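1/ Budget season for the robot bench. I asked for 2000 dollars. Győző Hegedűs in purchasing asked what was wrong with the arms we have. Nothing! They want things to plug into.

2/ Riltau quoted 344 for a spare gripper. Birkumo quoted 80 less and won't say when it ships. I admire the confidence.

3/ Line item I forgot in January: power strips. Two arms, three strips, and I still put 67 dollars down for more. 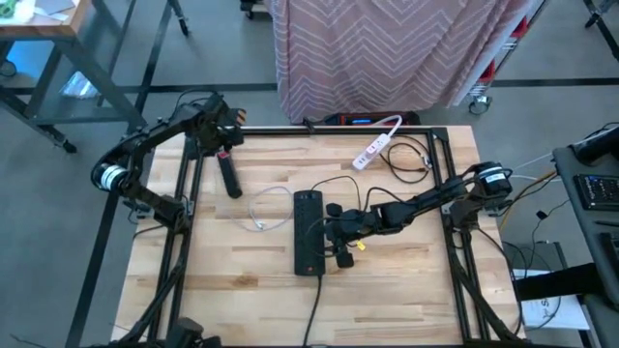 4/ Next year's plan is the same spreadsheet with a bigger number - Győző has been warned.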